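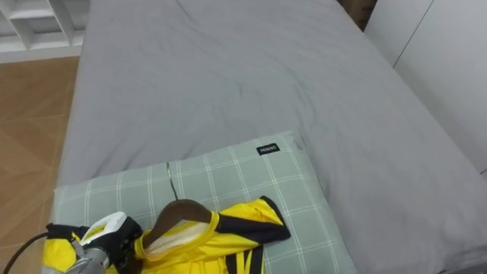
Danuta Relkowicz

October, late evening

The new Prerari album came out at midnight and I did not stay awake for it. I had promised myself that I would. I made the tea, I charged the headphones, and at half past eleven I was asleep with my glasses on. When I opened my eyes it was ten minutes before six and the record was already in the world for almost six hours without me.

So I listened to it on the bus, which is not how I wanted. The first song is good on a bus, I must say. It has the slow drum and then the bass that enters like somebody moving a wardrobe in the next apartment. I missed my stop by one and walked back in light rain, and I started the song again for the walk.

I want to write down what I think now, before I read the reviews. Last time I read them first and afterward I could not tell which opinions were mine.

The album is 53 minutes long. For Prerari this is very long. The one before was so short that I could hear the whole of it while cooking potatoes. I was worried when I saw the track list, and the middle part is a little bit tired, I think. There are two songs there which have the same tempo and nearly the same chorus, and I cannot yet say which one is which. One has a whistle in it. But after them comes "Ferry Light," and there I sat at my desk with my hands in my lap and did no work at all until it was over.

"Ferry Light" is the one that they played at Dusten in spring, when it had no words. I remember it as much faster. In the hall it was a dance song, and people were jumping and the floor was moving under us. Now it is almost a lullaby, only voice and organ until the last minute. I was a bit disappointed for the first half and then I was not disappointed anymore. I would like to have both. Maybe there will be a remix. There is always a remix, usually made by somebody who did not listen to the song.

The words I understand better than before. When I began with Prerari my English was from school and I sang many wrong things with great confidence. For a whole year I believed the line was "I left my lemon in the station." It is "my letter." I still prefer the lemon.

I ordered the vinyl also, and this is a story which makes me angry, so I will write it short. Wegener pressed 2,075 copies of the blue version, and they put them for sale at nine in the morning. At nine I was logged in. I had the card next to the keyboard. The page became white, then it became the page again, then the record was in my basket, then it was not. I wrote to the label and received an automatic answer which thanked me for my passion. At lunch I tried again without any hope, and there it was, available, and I bought it with one hand while eating soup. So why am I angry? I have the record. I think I am angry for the morning.

It will be sent in two weeks, they say. From Wegener "two weeks" can mean many things. The T-shirt I ordered from them came after the summer, and it was a summer T-shirt.
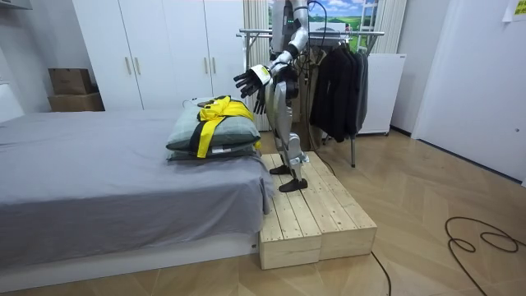 The bedroom, with the pillows in a stack

In the evening I listened for the second time, properly, on the speakers, from the beginning and with the telephone in another room. It is a different record like this. On the bus I did not hear that there is a choir behind the third song. It is very quiet, maybe it is only one voice copied many times, I don't know how they do such things. And between the seventh and the eighth there is no pause, the last note of one becomes the first note of the other. In headphones the app made a small hole there. I wonder how many people will know only the version with the hole.

I changed my opinion on the whistle song. It is called "Paper Coat" and it is the better one of the pair. The other one, "Coming Down Easy," I think is there for the radio. It was the first single and I was already a little tired of it when September ended. They play it at the supermarket, near the cheese.

The last song I do not want to write about yet. It is long and it goes somewhere I did not expect, and the singing stops well before the music does. I will give it a few days.

Then I read the reviews after all. One says it is their most mature work. I never know what this means in music. When they write it about cheese I understand. Another one complains that there are no guest singers this time, and that every big record this year had a guest in each song. For me this is a reason to be happy. I bought the album in order to hear them. The third review was mostly about the cover and the haircuts.

Now the important thing: the tour. They announced it at dinner time, when I had my hands in the dishwater, and I dried them on my trousers and read the list twice. No Dusten this time. The nearest one is Prerkden, in February, on a weeknight. The last train back leaves before any concert is finished, I know this timetable too well. I could take the night bus, but I did it once and I was not a human being until the weekend. I could ask for the free day. I have some days left and I was saving them for the dentist and for painting the kitchen.

The tickets are on sale tomorrow at ten. At ten I have the meeting about the invoices. I looked at the invitation for a long time to see if I am required or optional. I am required.

I will put the telephone under the table. I am writing it here so that I cannot pretend later it was a sudden idea.

To do tomorrow: put money on the card tonight already, not tomorrow. Find the password for the ticket account, the old one with the number at the end. Return the headphones cable, it crackles on the left side. Buy onions.

It is past eleven now and I have "Paper Coat" in my head, only the whistle part, again and again. I will play "Ferry Light" one more time with low volume and then turn off the lamp.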